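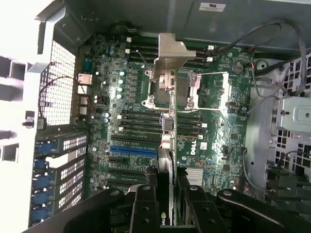 Page last changed: April, 16:49

Computer Hardware in the Office, handout for unit 6
Teacher: Aurelio Salcedo

Heat and power inside a desktop computer

In this unit we study where the electric power goes when a computer is working. Almost all of it becomes heat, and the heat must leave the case. Please read the text before the class and bring a calculator.

The two parts that usually take the most power are the processor and the graphics card. A graphics card stands in a slot of the motherboard and needs free space for air on its fan side.

Worked example. The office computer of the Motcombe exercise takes 285 watts from the wall under full load. Its power supply is marked 400 watts. This number is the most it can give to the parts, it is not what it takes all the time. A student asked me last year if a bigger supply makes a bigger electric bill. For the same work, the difference is normally small.

Words to know
Load: the work the computer is doing at the moment.
Idle: switched on, but with almost no work.
Heat sink: a piece of metal with fins which takes heat from a chip and gives it to the air.

Homework
Calculate the energy in kilowatt-hours if the Motcombe computer runs at full load for 49 hours. Show the units in every step. Then read the Cuervo exercise, where the dust filter was never cleaned, and write one paragraph on what happens to the temperature and to the speed of the fans.

Answers on paper, please, with your name on each sheet.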